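Fleststead sewing workshop adds zipped pouches to its spring range

3 March 2026

Zastalska, the small sewing workshop in Fleststead, has added zipped pouches to its spring range. They go on sale in the workshop shop this week and cost £9 each.

The first pattern is a grey fabric with a check of thin white lines. A cream label sewn to the side reads "Natural Style" and "HANDMADE", and a fabric loop hangs from a metal ring at the zip — handy for a wrist or a coat hook.

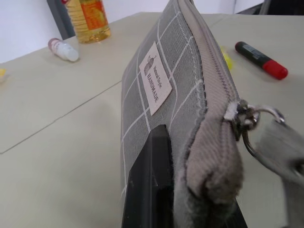

Made in small batches

Jocelyn Galang drew the pattern in January and tested it with six customers, who asked for a longer loop and a zip that opens the full width. Both changes were made. The first batch is 75 pouches, cut and sewn in Fleststead.

"People wanted something for pencils, chargers or a toothbrush that would stand up on a shelf," said Seraina Zwahlen, who runs the shop. "We will make more if these sell."

Care and repairs

The pouches should be washed by hand in cool water and dried flat with the zip open. Zastalska will replace a broken zip free of charge in the first year.

Shops wishing to stock the pouches should contact Nelu Furtună at Zastalska, extension 2545.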